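Shortlist day, and what I'm reading next

20 Jan 2020

Quick one, I have a train at noon and haven't packed.

So the Rollham shortlist is out. Five books, and I've read three of them, which is a personal best. Normally I've read none and have to fake it at book group.

Very happy to see Viorica Radu on there for the short stories. I pushed that collection on everyone last spring and got one taker (hi Wilma). The title story is the weak one, skip it, start with the ferry one. Paraschiva Buzatu made it too, for the big family novel. 1351 pages in my edition. I know. I carried it on the bus for most of April and my shoulder has opinions. Worth it from page 100 on – before that it's mostly uncles.

Not on the list: Rajeshwari Unnithan. Robbed. Flat out robbed. "The Zurkow Letters" is the best thing I read all year and I will be cross about this untill at least summer.

The other two I can't speak to. One is a sea thing. One is the Alina Stanciu debut, which the library has on order, and I'm way down the queue.

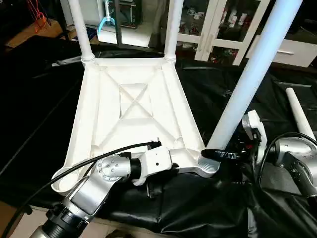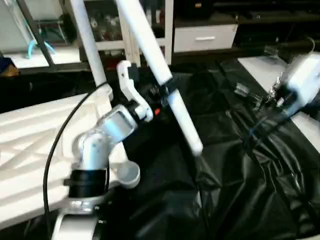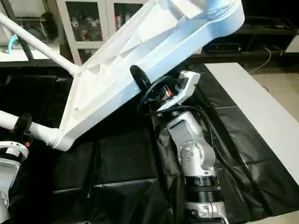 What I'm reading now

Jin, by Wilma Innes (a different Wilma, keep up). Thin little book, no chapters, a woman walks across a city to return a coat. That's it so far. I'm hooked. She does this thing where a sentence just stops. Then you turn the page and it's two years later.

Also dipping into the Traltley anthology, the one with the ugly green cover. Mixed bag. Poems better than the prose. There's an essay on translating jokes that I read twice and then read out loud at dinner, to a cool reception.

Prize money gripe

The winner gets 2544 dollars. Odd number, something to do with the original bequest and how it was invested. Fine. But the other four get a tote bag?? Give them a hundred bucks each at least. Buy them lunch. People spend years on these things.

Winner is announced in April. My guess is Buzatu, my heart says Radu. If you've read the sea one tell me weather I should bother, comments are open again now that the spam has calmed down.

Ok, packing. Taking Jin and the anthology and no, not the 1351 pages.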